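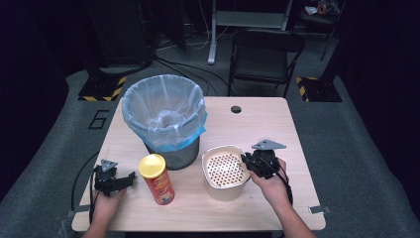
Lanar office moves to lined bins and a two-step clear-down

2 June 2024 – The Lanar office has changed the way its break tables are cleared. Under the new routine, a mesh wastebasket with a plastic liner is brought to the table at the end of each break, and the table is sorted on the spot.

Snack packaging is handled first. Canisters with a lid stay on the table until they have been checked; empty ones go into the lined basket, and the rest return to the shelf with the lid pressed on. Metal containers with a perforated plate are kept out of the trash and go to the sink, where plate and body are washed separately.

The liner must be folded over the rim on all sides. Margus Krūmiņa, who wrote the routine, said a short fold was the usual fault in the old setup. "The bag slides in with the first heavy item, and then the mesh has to be scrubbed," he said. Liners are changed when the bag is two-thirds full.

The change covers 3 rooms on the carpeted floor and 30 baskets in total. Stock on hand is 283 liners, kept in the supply closet next to the Tivia meeting room. Kadri Navickas is handling reorders, and requests should reach her before the closet is down to one roll.

Tables are to be wiped after the basket has been moved back to the floor. Kitchen bins are not affected – they stay on the existing pickup schedule until October, when the contract with Gerkau is up for renewal.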